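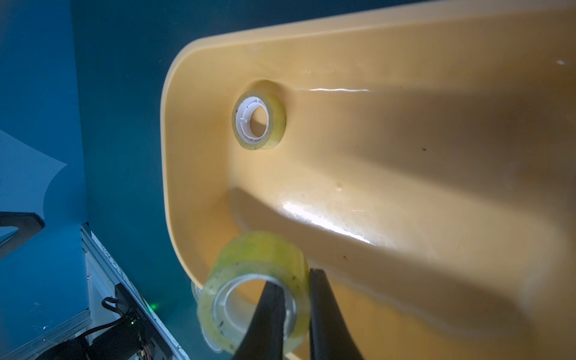 Why bother with book four if I already know who gets the ranch? A student put that to me in the first week of my genre fiction class, and I've been chewing on it ever since — so it gets to open Chapter 12.

Chapter 12
Reading a Series Out of Order

I came to the Redesham books backward. I picked up the last one at an airport, all 647 pages of it, and by the time we landed I knew who'd married, who'd drowned and who had sold the mill at Bremon. Then I went and bought the first one anyway! (It's only 167 pages, and I think it's the better book.)

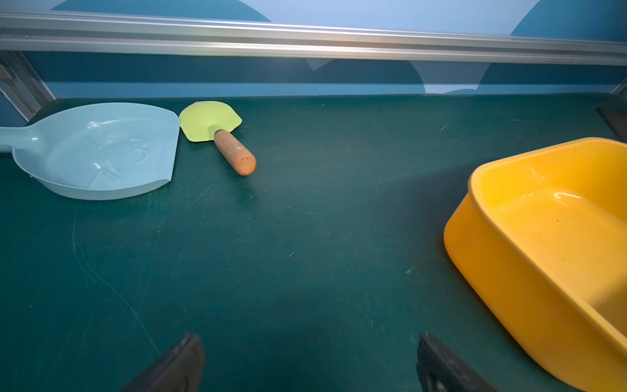
What kept me going was the how. I knew the brothers would stop speaking, but I had no idea it would start over a boat, and I read every friendly supper in that first book with a knot in my stomach. Writers call this dramatic irony when they plan it. I got mine by accident.

In this chapter we'll look at how series writers handle backstory, and how much a newcomer really needs. Before you read on, jot down a series you started in the middle, and the first thing in it that confused you.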